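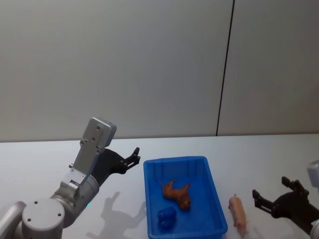 Home | Issues | Authors | Contact

8 Mar 2019
Drerna Working Papers, Surfaces and Storage Section

3.2 Work surface and background

The appearance of a table and the wall behind it affects how easily small household items can be told apart. In the Gallagher study, participants sorted items into open containers on seven different surfaces, and the white surface was retained for the main series. Figure 2 shows a white tabletop set against a plain light grey wall, with a blue container on the table. The wall is built from large smooth panels with a matte finish, and the only strong line across them is a thin dark seam.

Two properties of this arrangement are relevant to the results in Section 4. First, a white surface makes shadows easy to see. A soft grey shadow falls on the tabletop in Figure 2 and reaches close to the left rim of the container. Second, a matte wall limits glare, although the panels remain a little brighter near the center than toward the corners.

Figure 2. White tabletop, grey wall panels and blue container.

The main series consisted of 96 sorting sessions, all completed in May. Items were drawn from the Risik household list, which has 2000 entries. Colors close to white were excluded from the first half of the series and included in the second. The Mistier rating sheet was used without changes, and ratings were entered at the end of each session. Differences between the two halves are reported separately for each item group.

Shares 7 | Comments 2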